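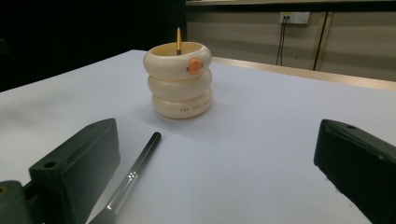 Umesh Kanaujia, Staff Reporter

2 February 2021

Marnum will keep its parking permits on paper for at least another year, after an online system the town spent most of last fall preparing failed to recognize any street with a number in its name. Marnum has 61 streets. A good many of them are numbered, including the one town hall is on.

The system was bought in October from Dmytriv, a software firm that handles permits for several towns in the area. Residents were told they could renew from the couch. Those who tried were informed that their homes did not exist, and were invited to try a different home.

"We did get complaints," said Sewwandi Karunaratne, the town clerk. "We also got some very nice letters, mostly from people who live on Elm."

Renewals have gone back to the front desk, where applicants fill out the form they have been filling out since before the clerk was hired. It is three pages long. The third page is blank except for a line asking for a fax number. Karunaratne said she has asked for that page to be removed and was told it would require a new form.

The town has 906 permit holders, and almost 200 of them had renewed by the end of last week. The old permits ran out in January, but drivers will not be ticketed for an expired sticker until the rest have had a chance to come in. Police have been told to use their judgment, a phrase that caused some discussion at the last council meeting.

Dmytriv said in a written statement that the problem was limited to "a subset of address types" and that a fix was being tested. It did not say which subset. The town has paid the first half of the bill and is holding on to the second.

Not everyone minds. On Jerau Avenue, where parking has been a blood sport for as long as anyone can remember, several residents said they liked handing the form to a person who could be argued with. One man had brought a folder of photographs showing his neighbor's truck from a number of angles. He was thanked and given his sticker.

The stickers are green this year. Last year's were also green, though the clerk's office describes the new ones as "more of a forest." Drivers are asked to scrape off the old one first.

Permits cost the same as last year and can be paid for by check or exact cash. The Momberg Street lot stays free after six, and the desk is open through the lunch hour until the end of the month.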